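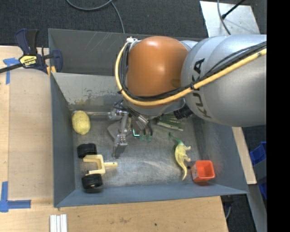

Secondhand bookstores in small towns

I finally made it to Flostcombe in January, and I've been grinning about it ever since! The bookstore there has five rooms, each one smaller than the last, and you have to turn sideways to get into the cookbook section (worth it, trust me).

I went in looking for old travel guides and came out with nine books, only two of which were travel guides. The best find was a walking guide to the Yorath hills, 276 pages long, with somebody's pencil notes all the way through it. "Bad soup" next to one inn. "Went back, soup better" a few lines down. I read most of it on the bus home and missed my stop.

Lurdes Ramalho runs the place and she let me sit by the heater for almost an hour while the rain came down – I had the poetry shelf to myself and drank two cups of her very strong tea. She shelves by mood on the ground floor, so mysteries sit beside gardening, and I loved it way more than I thought I would.

Next trip is Kasbridge, where Ese tells me there's a whole basement of old maps. I'm bringing a bigger bag!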